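Skendgate Bench Cell 2 - Weekly Arm and Hand Inspection
Form 589, with inspector's comments

Condition on arrival: arm powered, hand mounted, objects on table.

1. Base clamp and mounting bolts
Pass. Witness marks line up. No rework.

2. Elbow joint cover
Pass. Seam closed all the way round.

3. Wrist section, status light
Pass. Green at power-up and green again after the stop test.

4. Emergency stop
Pass. Pressed twice, once at rest and once during a slow move. Reset needs the key, as it should.

5. Cable routing, arm to table
Pass with comment. The black cables run in wide loops across the tabletop on the near side of the arm. Slack is enough for full reach, but a loop can catch on anything tall. Add one more tie below the elbow before the next long run.

6. Cable at wrist
Comment. The green cable loops up from the wrist and passes over the tumbler with the hand at the basket. Check for rubbing at the connector. None found this week.

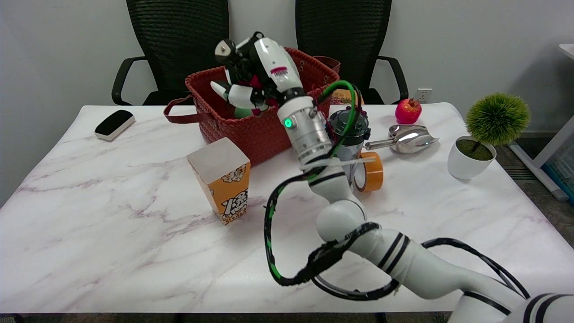

Rendiveo, second shift: we tried an extra tie below the elbow on Cell 1 in June and it pulled the connector at full reach. Leave a hand's width of free cable on the joint side or the tie does more harm than the loop did.

Accepted. Item 5 is changed to read: tie with a hand's width free, then jog to full reach and look at the connector again.

7. Fingers and fingertips
Pass. All fingers close and open on command. Wipe the tips with a dry cloth only.

8. Basket pick, slow speed
Pass. Handles must lie clear of the fingers before the start - check both.

9. Hour counter
2,332. Grease is due at the next visit, Promden kit.

10. Log upload
Open. Last file stopped at 87 percent. Repeat Sunday before the cell is restarted.

Result: released for use, items 5 and 10 open.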